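Ticket 1109: Cup pick from sink basin stalls at approach, kitchen bench
Project: Kodlow household tasks
Component: grasp planning, wrist camera
Status: Open, workaround in place
Opened: September

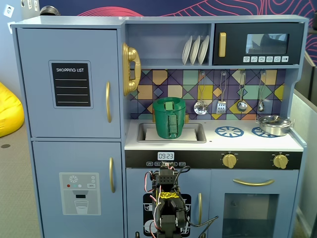
Wrist view, kitchen bench. Target is the green cup in the sink.

Summary
Task is "take the cup out of the sink and put it on the counter." The arm reaches the pre-grasp pose over the basin, holds, and times out. No collision flag, no joint fault. Same cup placed on the open counter is picked without trouble on the same build.

Expected
Approach, close, lift, place left of the burners. Whole cycle inside the time limit.

Observed
Planner rejects every side grasp on the cup and then keeps resampling. Timeout is 300 seconds. Log repeats the line below until it gives up:
grasp_sampler: 2000 candidates, 0 feasible, reason=clearance

Setup
Controller: Rizk, current stable branch
Planner: Preltutach, default kitchen profile
Bench: toy kitchen, light blue, fridge unit on the left, sink left of the two burners
Objects: green cup, saucepan with lid on right burner, plates in the shelf rack

Log of work

Entry 1
Reran with the saucepan removed from the world model. No change. Put it back.

Entry 2
Checked hand-eye calibration against the board. Error is within limits. Repeated after a cold start, same result. Calibration ruled out.

Entry 3
Dumped the collision mesh. The sink basin is stored as a solid block up to counter height, so anything standing in it reads as embedded. Top grasps survive this check but side grasps do not. The kitchen profile has top grasps disabled for cups, a setting carried over from the mug set, where the fingers closed on the handle.

Entry 4
Replaced the block with an open basin mesh. Feasible candidates went from 0 to 312. Arm now descends. Second problem appeared: with the faucet included at its default inflation, most of the 312 are thrown out during path planning. The faucet is right behind the cup and the padding on it is wider than the faucet itself.

Entry 5
Reduced faucet padding to match the other small fixtures. Pick completes when the cup stands clear of the basin wall. With the cup against the wall it still fails, as the outer finger has no room to open.

Entry 6
Enabled top grasps for this cup only. Pick completes against the wall too. One side effect: if a finger lands on the small tab on the rim, the cup tilts during the lift. Added a keep-out zone on the tab. Need more runs before I call that fixed.

Entry 7
Zoltano asked on the parent ticket if this means the sink task can be marked as done for the chores report. No. The pick works with a mesh edited by hand and a per-object exception. A basin the system has not been given a mesh for will fail as in Entry 3. I would list it as "works on known fixture" and leave "clear the sink" at not ready. Clearing a real sink also means stacked dishes, water and cutlery, and none of those are in the current test plan.

Workaround
1. Load kitchen_open_basin in place of kitchen_default.
2. Set fixture padding for the faucet to small.
3. Turn on top grasps for object green_cup.
4. Restart the planner. Reloading the profile alone keeps the old mesh in cache.

Remaining
Basin mesh should come from depth data and not from a file. Split to its own ticket.
Sampler should stop early when the feasible count is zero after the first full pass. Waiting out the whole timeout hides the cause.
Place pose left of the burners has not been checked with the new padding.
Utensils on the backsplash hooks are missing from the world model. They do not affect this pick but will matter for the shelf tasks.

Priority changed from high to medium. Keeping the ticket open until the tab keep-out has been run on both arms.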